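Thread: Hand-held grippers or remote control for teaching cup handling?

Flondis forum > Teaching and demonstration

clukik_user
Posted May 7, 2020
We are teaching an arm to pick up paper cups and stack them. Up to April everything was done by remote control, with one person driving the arm from a pair of handles and watching it on a screen. We have now moved to hand-held grippers. You hold the gripper, do the task yourself, and the camera on it records what the arm will later have to see.

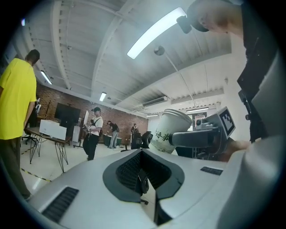 My target is 300 demonstrations for the single cup and 125 for the stack. The single cup is going well. The stack is not, and I would like to hear from anyone who has taught something similar. I can post settings if they help.

torvane
What were you getting by remote control? We use the Lurero handles and a good operator manages 16 clean runs in an hour. I have not seen hand-held do better once you throw out the bad ones.

clukik_user
Fewer than that. Our operators kept crushing the cups. There was no feel through the handles, so they either squeezed too hard or hung back and took ages over it. By hand you feel the cup give and you stop.

marlpit
That is the main argument for hand-held with anything thin. Against it, people move in ways the arm can't. We recorded 200 demonstrations on the Kashyap rig and had to drop a lot of them for wrist angles our arm could not reach. Check the reach before you record the rest.

torvane
Same trouble at our place. With remote control you cannot record a move the arm is unable to make, and that saves a lot of sorting afterwards. I would still take slow and usable over fast and doubtful.

clukik_user
Fair point on reach. I will run what we have through the arm model tonight.

On the stack, the part that goes wrong is the handover. One gripper holds the cups by the narrow end and the other comes in from the side. If the second one arrives at a different height every time, the trained arm seems to settle on somewhere in between and knocks the top cup.

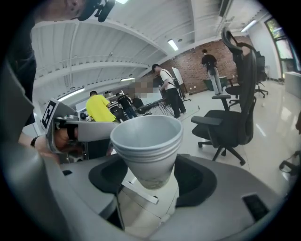
I have told everyone to come in level and slowly, and to pause before closing. Two people do it well and the others drift back to their own habits after a few goes.

marlpit
Don't train the habits out completely. If every demonstration is the same, the arm will only cope with that one approach. Keep the pause, let the height vary a bit, and move the starting position of the stack between runs.

torvane
I disagree with that for a first round. Get one approach working, then add variety. Mixed styles from several people gave us an arm that hesitated.

hobbin
Ours hesitated too, but it was a timing fault between the two cameras. Worth ruling out first. Tap the grippers together at the start of a run and see whether both recordings show it at the same moment.

clukik_user
Had not checked that. Will do the tap test before the next batch and post the result here.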